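Planning a day on a small island sounds simple until you miss the last boat back and end up eating crackers in a ferry shed. I did that on my first trip to Zurutport, so I've put together how I do it now. It works for most little islands with a seasonal ferry, but I'll use this one all the way through.

## 1. Start with the boat home

Look up the last return sailing before you look at anything else! Zurutport has four boats a day in summer, and in November it drops to a morning and an afternoon run, and only if the wind behaves. Write the last departure on paper and plan backward from it. I like to be at the dock 30 minutes early (the line forms on the left side of the shed, by the bait freezer, and people do notice if you cut in).

The crossing from Clevville takes 56 minutes. Sit on the right side going out if you want to see the seal rocks.

## 2. Choose one end of the island

You can't do both ends on foot in a day and enjoy it. I've tried. The north end has the old lighthouse, and the stairs are a workout: 148 steps, pretty narrow, with one landing where you can let people pass. The south end is flatter, all shingle beach and juniper, and it's the better choice if you've got small kids or a bad knee.

If it's your first visit, go north. The path starts behind the church and the white paint marks on the rocks are easy to follow until you reach the pasture, where you keep the stone wall on your right and ignore the tractor track (it goes to a very nice, very private farm).
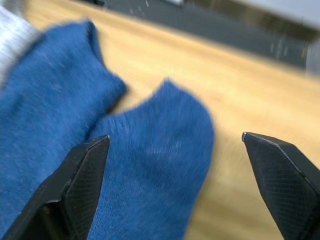
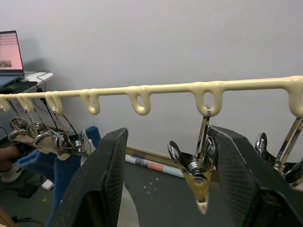
*Isley*

## 3. Pack for no shops

There's one store, and it closes for lunch. Bring:

- more water than you think, as the only public tap is at the harbor
- a real lunch, plus something salty
- a windbreaker, even in July
- cash for the lighthouse
- a paper map, or one saved to your phone before you leave Clevville

Phone signal is fine at the harbor and gone once you're past the pasture. I download everything at the bus stop on the mainland, where the signal's strong.

## 4. Check the bird signs

Parts of the north shore close while the terns are nesting. The dates move a little from year to year, so read the board at the dock and not last year's blog post (including mine). If the rope is up, take the inland path through the junipers. It adds some walking, but you come out right under the lighthouse, and it's nicely sheltered on a windy day.

## 5. Leave time for Hyun

Hyun is the little islet off the northwest tip. You can walk over on the gravel bar at low tide, and please do check the tide table first! I turn back as soon as the water is moving toward the bar, even if it still looks miles off. Wear shoes you don't mind soaking, and give your ankles a break by walking on the seaward side where the stones are smaller.

Then it's the same path back to the harbor. If you've got time before the boat, the bench behind the net sheds is out of the wind and gets the late sun.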